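Praktikum Instandhaltung und Einrichtung von Handhabungszellen
Handout zu Termin 2: Die zweiarmige Zelle und ihr digitaler Zwilling
Stand: 26. Juni

Vorbemerkung

Wer beim ersten Termin gefehlt hat, liest bitte zuerst das Sicherheitsblatt und dann dieses. Umgekehrt geht es auch, nur darf man dann nicht an die Zelle.

Die Zelle Pelteck besteht aus zwei Armen mit mehrfingrigen Händen, einer gemeinsamen Tischfläche, einem Schaltschrank und einem Rechner, auf dem die Simulation läuft. Gruber hat die Mechanik geliefert, Stallton die Handsteuerung. Beide Handbücher sind vollständig und widersprechen sich auf erfreulich wenigen Seiten. Im Zweifel gilt der Aushang am Schaltschrank, und zwar der neuere. Der ältere hängt darunter und ist leider schöner gesetzt.

1. Einschalten

Reihenfolge: Hauptschalter, Steuerung linker Arm, Steuerung rechter Arm, Hände, Rechner. Zwischen den Schritten wird gewartet, bis die jeweilige Anzeige dauerhaft leuchtet. Eine blinkende Anzeige ist keine leuchtende Anzeige. Im Februar wurde diese Frage ausführlich diskutiert, danach musste die Handsteuerung neu parametriert werden.

Nach dem Hochlauf stehen beide Arme in Parkstellung. Tun sie das nicht, wird kein Programm gestartet, auch kein kurzes. Erst im Handbetrieb mit reduzierter Geschwindigkeit in die Parkstellung fahren, dann den Sollwert mit der Anzeige vergleichen. Weichen die beiden voneinander ab, hat die Anzeige meistens recht und die Person am Bediengerät meistens die falsche Achse angewählt.

2. Nullpunkte der Hände

Die Fingergelenke verlieren ihren Nullpunkt nach jedem Tausch einer Sehne und nach jedem Stromausfall, der länger dauert als die Pufferung. Der Abgleich läuft so:

Hand öffnen und Lehre einlegen.
Finger einzeln anfahren, Daumen zuletzt.
Wert übernehmen, Lehre entnehmen, Hand einmal ganz schließen und wieder öffnen.
Wert noch einmal lesen.

Der letzte Schritt wird gern weggelassen. Man erkennt die Gruppen, die ihn weggelassen haben, an der Zahl der Gegenstände auf dem Fußboden.

Das Zykluszählwerk der Hand steht im Menü unter Wartung, drittes Untermenü, ganz unten. Nach 1000 Griffzyklen werden die Sehnen auf Spannung geprüft. Am Ende des letzten Praktikums stand der Zähler der rechten Hand bei 1257. Bitte fragen Sie nicht, wer zuständig war. Das Protokollblatt war sorgfältig abgeheftet und leer.

3. Abgleich von Simulation und Zelle

Bevor ein Greifprogramm auf die echte Hand kommt, läuft es in der Simulation. Die Szenen liegen im Verzeichnis Grudulgate (den Namen hat das Vorgängerprojekt hinterlassen, ebenso das Passwort). Geladen wird immer eine Kopie, nie das Original. Wer das Original überschreibt, darf die Tischszene von Hand wieder aufbauen und weiß danach sehr viel über Koordinatensysteme.

Zu prüfen sind die Lage der Tischebene, die Basispunkte beider Arme und die Kollisionskörper der Objekte. Gerade bei den Kollisionskörpern lohnt der zweite Blick. Was auf dem Bildschirm sichtbar ist und was die Physik für vorhanden hält, sind zwei getrennte Datensätze, und sie pflegen kein besonders enges Verhältnis.

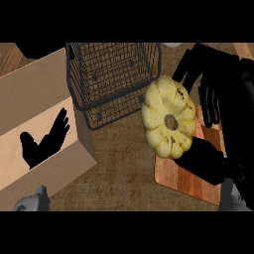 Für den Greiftest wählen wir absichtlich unregelmäßige Körper. Ein Würfel lässt sich auch mit einer schlecht eingestellten Hand fassen, und man geht zufrieden nach Hause. Ein gewölbter, gelappter Körper verteilt die Kontaktpunkte ungleich und zeigt sofort, ob ein Finger zu früh schließt oder die Handfläche keinen Anteil an der Last übernimmt.

Ablauf des Greiftests:

Szene laden, Kontaktanzeige einschalten.
Hand in die Vorgreifstellung fahren.
Mit der niedrigsten Kraftstufe schließen und die Kontakte notieren.
Kraftstufe einzeln erhöhen, bis das Objekt beim Anheben nicht mehr rutscht.
Objekt 120 Sekunden halten, ablegen, Hand öffnen.

Die Haltezeit ist ernst gemeint. Ein Griff, der im Physikmodell langsam kriecht, sieht am Anfang tadellos aus. Wer währenddessen Kaffee holt, verpasst den interessanten Teil - und schreibt anschließend »in Ordnung« ins Protokoll.

4. Typische Fehlerbilder

Objekt zittert in der Hand: Zeitschritt der Simulation zu groß oder Kontaktsteifigkeit zu hoch. Zuerst den Zeitschritt verkleinern. Beides gleichzeitig zu ändern spart Zeit, allerdings nur bis zur Frage, woran es lag.

Objekt springt beim Schließen weg: Kollisionskörper von Finger und Objekt überlappen schon vor dem Kontakt. Vorgreifstellung weiter öffnen. Hilft das nicht, Maßstab des Objekts prüfen. Wir hatten schon Modelle in Zoll, und sie haben sich nicht vorgestellt.

Finger bleibt auf halbem Weg stehen: In der Simulation fast immer ein Gelenklimit mit falschem Vorzeichen. An der echten Hand fast immer eine Sehne neben der Führung. Hand stromlos schalten, Abdeckung lösen, Sehne zurücklegen, danach Abschnitt 2 vollständig wiederholen.

Arm fährt in der Zelle anders als in der Simulation: Werkzeuglast vergleichen. Wurde eine Hand getauscht, muss die Last in beiden Systemen neu eingetragen werden. Dass man es in einem getan hat, merkt das andere nicht.

5. Übertragung auf die Zelle

Das Programm wird erst übertragen, wenn das Testprotokoll unterschrieben ist. Der erste Lauf erfolgt ohne Objekt, im Handbetrieb, Zustimmtaster in der Hand. Der zweite mit Objekt und reduzierter Geschwindigkeit. Den Arbeitsraum betritt währenddessen niemand, auch nicht, um das Objekt ein wenig gerader hinzulegen.

6. Pflege nach jedem Termin

Fingerkuppen mit einem leicht angefeuchteten Tuch abwischen, kein Lösungsmittel. Kabel am Handgelenk auf Scheuerstellen prüfen. Arme in Parkstellung, Zählerstand ins Blatt, Szenenkopie mit Gruppennummer speichern. Dateinamen wie »neu_final_richtig« werden zu Beginn des nächsten Termins gelöscht.

Abzugeben bis zum nächsten Termin

Das Testprotokoll mit Kontakttabelle, die gewählte Kraftstufe mit kurzer Begründung und ein Fehlerbild aus Abschnitt 4, das Sie selbst absichtlich erzeugt haben. Unabsichtlich erzeugte werden ebenfalls anerkannt, sofern Sie die Ursache angeben können.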